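Skip to content
Home | Guides | Checklists | Training | Downloads | Contact

We use cookies to remember your settings and measure page visits. Accept all | Only necessary | Read our cookie notice

Tabletop Manipulation Cell: Pre-Session Inspection Checklist with Comments

Maintained by Þórey Þórarinsdóttir, Zirton
Applies to: single-arm cells with a two-finger or parallel gripper and a wrist camera, used for pick-and-place work on household items
Revision: July

Scope

The checklist covers the arm, the gripper, the wrist camera, the table and the objects placed on it. It doesn't replace the risk assessment for the cell or the manual for the arm. Where the manual gives a stricter limit, use the manual.

One person fills in the sheet and signs it. A second person may read the items aloud, but the person who signs must see each item directly. Mark each line P (pass), F (fail) or N/A. An F in Section A or B stops the session. An F in Section C or D may be corrected on the spot and marked again, with a note.

Section A. Stopping and power

A1. Emergency stop button within reach of the operator's normal seat.
Comment: Measure from the seat as it will be used. At the Vavar site the button passed from the standing position and failed when the operator sat down. The mounting bracket was moved.

A2. Emergency stop pressed once with the arm moving at reduced speed. Arm stops. Reset requires a separate action.
Comment: Pressing the button with the arm at rest proves only that the status light works. The arm must be in motion. If the arm restarts when the button is released, mark F and lock out the cell.

A3. Gripper behavior on emergency stop is known and written on the cell card.
Comment: Some grippers hold on power loss and some release. Either is acceptable for light items. The operator has to know which one applies before reaching in.

A4. Power and signal cables are clear of the floor path and not under tension at any point of the arm's reach.

A5. Speed limit set to the value on the cell card.
Comment: Read the value from the controller screen. Do not rely on the last entry in the log. The Drevar update resets the limit to the factory value, and two cells ran a morning session at that value before it was noticed.

Section B. Arm, gripper and camera

B1. Base bolts tight. Witness marks lined up.

B2. No play at the wrist when moved by hand with the brakes on.

B3. Finger pads intact, clean and fully seated.
Comment: Look at both fingers from the side and from the end. Wear starts at the tip. A pad that has started to lift will catch on the rim of a plate and can drag it. Replace pads in pairs and write the change on the card.

B4. Gripper force set for the softest item in the session.
Comment: Foam, bread and fruit need different settings. If the program cannot change force for each item, use the lowest force that lifts the heaviest item without slip. If that force marks the softest item, remove one of the two from the session.

B5. Gripper opening checked against the widest item that will be gripped across its full width. Clearance of at least 5 mm on each side.

B6. Wrist camera mount tight, lens clean, cable tied back at two points.
Comment: Wipe the lens with a dry cloth before the first run. Flour and crumbs collect on the lower half. A loose mount shifts the view by a small amount that is hard to see on the screen, and grasp errors follow.

B7. At least one gripper finger visible in the wrist view.
Comment: The finger gives a fixed reference. If its position in the view has changed since the last session, the camera or the finger has moved. Find out which before continuing.

Section C. Table and surroundings

C1. Table level and fixed. No movement when pushed by hand at the corner.

C2. Surface clean and dry.

C3. Surface covering flat, with no lifted edges or raised joints inside the work area.
Comment: Tile and patterned coverings are permitted. Run a hand across the grout lines or printed joints. A raised joint will stop a plate that is being pushed and may tip it.

C4. Posts, shelves and walls near the table entered in the collision model.
Comment: Metal posts are usually entered. Shelves behind them are often left out, and so are containers stored on the shelves. Enter the shelf with its contents as one solid block. The model must be checked again whenever something taller is put there.
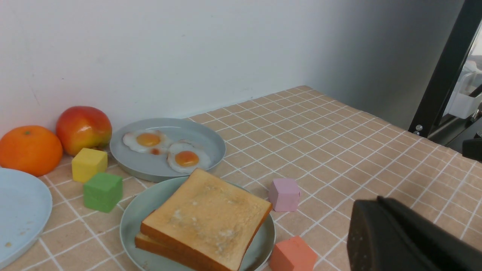
The wall behind the table counts as an obstacle over its full height. Set the stand-off for the wrist, including the camera and its cable, and not for the finger tips alone. For items close to the wall, plan the approach from above. A low approach from the front tends to push the item back, and the gripper then follows it past the limit that was set.

C5. Lighting even enough that item edges can be told apart from their shadows.
Comment: Shaded side walls and dark edges near the table are acceptable if they do not move. Close blinds or cover the window if the light changes during the session.

C6. No loose tools, tape, drinks or phones on the table.

Section D. Objects

D1. Every object on the table is on the object list for the session.
Comment: Objects not on the list must be removed, even if the program is not expected to touch them. The reach of the arm decides what counts as on the table. The task does not.

D2. Objects intact. No sharp edges, chips or loose parts.
Comment: Check plates along the full rim. Run the check with gloves on.

D3. Plates that touch or overlap are recorded as such.
Comment: An overlapped plate can't be lifted on its own. Record which plate is on top. If the task calls for the lower one, the upper one has to be moved first, and the program must contain that step. Kárason had a repeated fault of this kind, which was logged as a gripper fault for 13 runs before the layout was looked at.

D4. Stacked items stable when the plate is nudged by hand.
Comment: Toast, slices and similar flat items slide more easily than they tip. If the top item moves relative to the one under it, reduce the transfer speed or move the items singly.

D5. Round items at rest and not closer to the table edge than the cell card allows.
Comment: Applies to fruit and balls. Another item may be used as a stop only if it is heavier. Foam cubes do not qualify.

D6. Small items spaced so that the open fingers can pass on both sides.
Comment: Where a cube rests against a larger item, approach along the free faces. Do not close the fingers across the contact point.

D7. Food items marked real or replica on the object list.
Comment: Real food is removed at the end of each session and is never eaten. Replicas are washed by the schedule on the card. Do not judge by appearance from the camera view. Pick the item up.

D8. Empty plates clean.
Comment: A speck on a plate is a minor finding. Wipe it and mark P. Residue that spreads when wiped is a fail until the plate has been washed.

Section E. First run

E1. First run at reduced speed with one person at the stop button and hands off the table.

E2. Full task path completed without contact outside the planned grasps.

E3. Objects returned to their starting positions with the arm stopped.
Comment: Stopped means the controller shows a protective stop or the drives are off. A paused program is not a stop. This line has produced more findings than any other in the review below.

E4. Session log started. Name of operator, cell number and checklist result entered.

Review of completed sheets

The current revision is based on 172 signed sheets from Zirton and Vavar. Of these, 6 were returned because Section A had been signed with the arm at rest. Most other returns were blank comment fields next to an F. A failed line with no comment can't be closed, and the cell stays out of use until the person who signed it has filled in the finding and the correction.

Sheets are kept at the cell for the length of the project and then filed with the maintenance records. Corrections are made with a single line through the old mark, initialed, so that the first entry can still be read.

Changes in this revision

C4 now includes items stored on shelves. D3 is new. D7 was moved from the cleaning schedule. The limit in B5 is unchanged.

Send proposed changes to Þórey Þórarinsdóttir with the line number and a copy of the sheet concerned.

Previous: Cell Card Template | Next: End-of-Session Shutdown | Back to Checklists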